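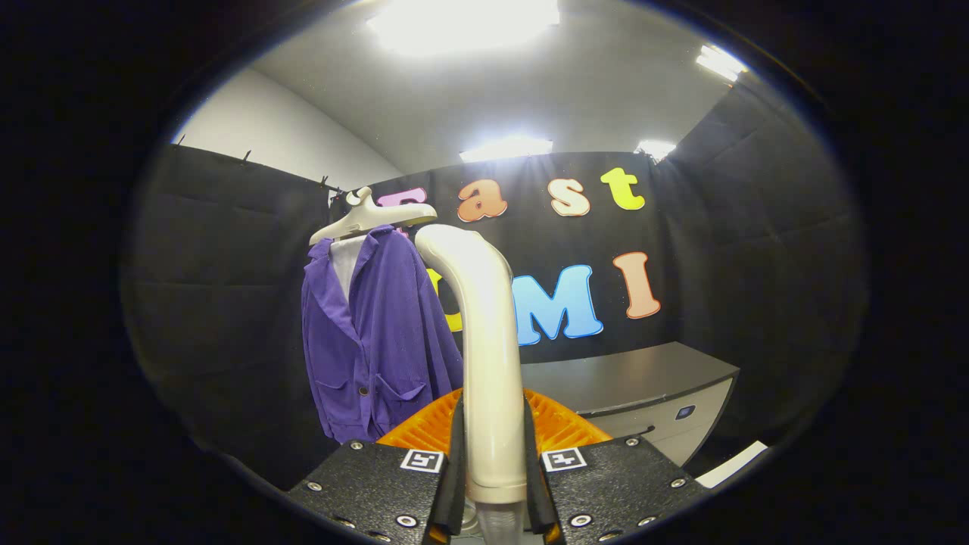
Culent Plastic Cleaner is a water-based cleaner for hard household plastics, made by Tierney at the Grasbridge works. It lifts grease, dust film, soap residue and most handling marks from appliance panels, chair shells, bathroom fittings and outdoor tables. It can be used on any colour, although dirt and streaks are easiest to see on pale plastic. On smooth, glossy white pieces with a curve to them, like the one shown, check the side where the overhead light catches, as a smear will break up the line of the reflection. Wipe along the curve and finish with a clean part of the cloth.

Sizes

Culent comes in a 200 mL trigger bottle and a 3 L refill. The refill is the same strength as the bottle and does not need diluting. The trigger head is sold separately under part number 114 and fits both the current bottle and the older one with the grey collar.

Product code for the 200 mL bottle: 923
The code for the refill is printed on the carton label.

Directions

Brush or rinse off grit before you start. Grit dragged under a cloth will scratch gloss plastic and no cleaner will take the scratch out again. Spray onto the cloth when working near switches, vents or seams. On open surfaces you can spray direct. Leave for a minute, wipe, then go over the surface with a damp cloth and dry it.

For chair legs and anything else with old floor polish on it, a second application usually does more than extra scrubbing. Don't use scourers or melamine sponges on a gloss finish — they leave dull patches.

Not suitable for

Screens, spectacle lenses, painted or foil-covered trim, and clear acrylic. Culent is a cleaner only. It will not reverse yellowing caused by sun or age, and it does not fill scratches. If you need a polish for scratched plastic, see Kirnetti Gloss Paste, which goes on after cleaning and should be tried on a hidden spot first.

Storage

Keep the bottle upright with the nozzle turned to off. Store it out of direct sun and away from frost. If it has frozen, let it thaw at room temperature and shake well before use. Keep out of reach of children and do not decant into drink bottles.

Orders and delivery

Orders placed before noon leave Grasbridge the same working day. Weekend orders go out on Monday. Refills are sent by road only, so allow extra time for remote addresses. Unopened bottles can be returned — opened ones can't, unless the trigger is faulty, in which case we will replace the head.

Last updated: September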